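# "Show me the failures": two hand-held grippers, one unconvinced engineer

The integration lead at Prenstead has a rule about supplier figures. She doesn't read them until her own team has a number to put beside them. It's a habit she picked up years ago from a vacuum cup that was meant to hold anything and wouldn't hold a biscuit packet.

When we spoke she was 11 days into a comparison of two hand-held grippers, one from Priltley and one from Skullermont. The idea behind both is familiar enough. A person does the job with the tool in hand, the movements are recorded, and an arm fitted with matching fingers is supposed to learn from them. Both suppliers say it saves a great deal of programming.

"Saves whose time?" she said. "I've got people on their knees picking things up off the floor for half the afternoon. That's labour. It goes on somebody's timesheet, and I haven't seen it in either quote."

The floor work is her own addition. Both suppliers' trial plans stick to benchtop tasks, at a comfortable height with good light, and she reckons that flatters the tracking. 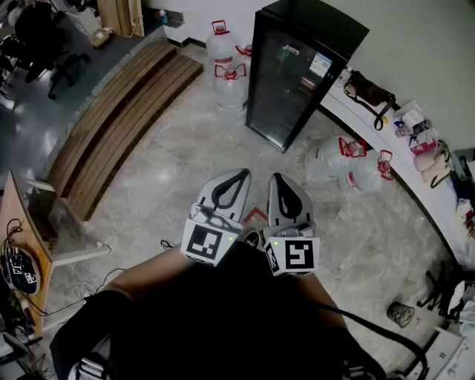 One reader of our February piece on parallel grippers wrote in to say that floor picks are a stunt, that no paying customer wants them, and that a fair test would stay at bench height where the arm is going to be bolted down anyway. I put this to her. She didn't mind the criticism but she wasn't having the conclusion.

"If it only works at one height, fine, put that on the box," she said. "What I object to is 'general purpose' in the brochure and then a list of conditions when I ring up."

Her team has made 1032 recordings so far and thrown out 255. Most of the rejects were lost tracking, and she blames fast wrist turns for the bulk of those, though she admits she can't prove it yet. The rest were people simply fumbling the pick. She wouldn't give me the split between the two grippers before the trial closes. I asked twice.

She was freer with her opinions on handling. The Priltley is lighter at the fingertips and tires people less. The Skullermont closes more evenly, but in her words it has "a trigger designed by someone with enormous hands". Neither gives the operator much feeling for how hard they're squeezing, and she thinks both firms have been coy about that. 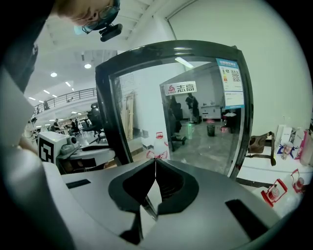 What bothers me more, having now read both sets of supplier material, is how little either says about the step after the recording. Skullermont's sheet claims 100 per cent of valid demonstrations are usable for training. Usable is doing a lot of work in that sentence, and so is valid. If a recording that fails gets reclassified as invalid, the claim can't be wrong.

She laughed when I read it out. "I'd love to mark my own homework like that."

The arm side of the trial uses the Mercado controller they already own, and she expects arguments there too. When the arm misses a pick, Priltley will point at the controller and Mercado will point at the data. She has asked all three firms to agree beforehand on which logs settle it. One has replied, with a question about the purchase order.

Would she buy either of them today? "No. I'd rent one for a month, if they'd let me, and they won't." The trial carries on with the drinks cans next.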